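Twenty minutes with a repair bench owner

Caught her between jobs, mid-morning, kettle on. She runs the small-parts bench at Irner, upstairs from the old Torndale print shop, and has done since one August when the rent was cheap. Mostly display modules, little boards, odd things in tape. "Anything that fits in a hand," she says. 551 jobs last year. She keeps a tally.

First thing you notice is how white the table is. No mat, no clutter. "Dark parts, white top. I drop a screw, I see it." She used to work on brown wood, hated it. Lost a whole bag of springs to the grain once.
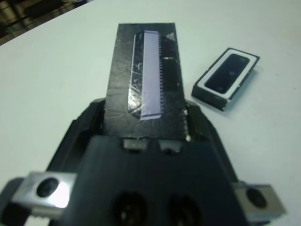

Tape is her big subject. Wrinkles, she doesnt mind. "People send it back because it looks crumpled. It's tape! Does it hold or not?" What she does mind is glue creep, and folks who peel film off before they've read the sheet. She buys her rolls from Dabbas, 20 at a time, and goes thru them quicker than she'd like.

Does she clear up between jobs? Every time. Top gets wiped, parts go in a tray, tray goes on the shelf. Takes 3 minutes. "If I skip it I pay later." The table itself was 590 dollars from Jurkano, second hand, and she argued over the delivery. Still cross about that.

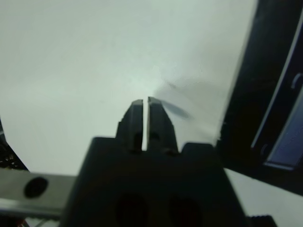

The white worktop at Irner, with the metal bar at left.

Plans? A second table, same again. Better lamp maybe. Then the phone goes and she's off, somebody with a dead display, can she look at it today. She can.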